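Re: Wuvmont reissue, side 2 levels
From: Sota Sakamoto
20 Oct 2018

Eusebio Arango wrote:
> Side 2 of the Sultana test pressing sounds dull
> next to the February one. Same master?

Same master, different cut. Pallska took the 12-inch down 2 dB.

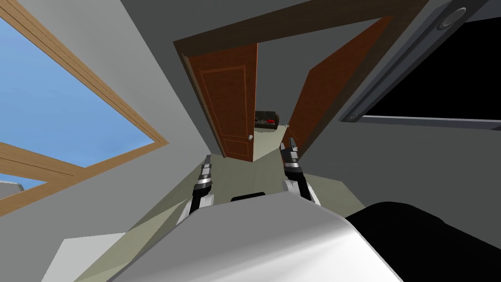
Open wooden doorway, floor in front.

Matrix on mine ends in 203. Check yours before 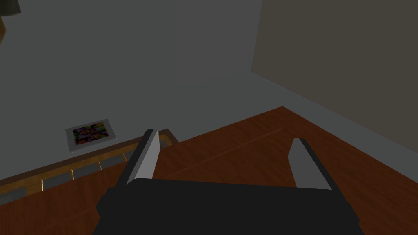 comparing, and use the same cartridge for both. The Zivo transfer is no reference.

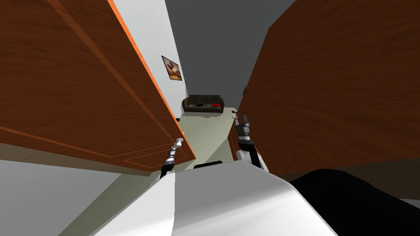

Hallway, doors open on both sides.

The run is still 1000. I can ask for a recut.

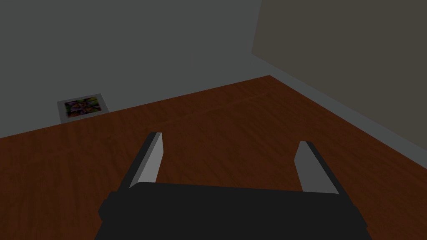 Gripper from behind.

Sota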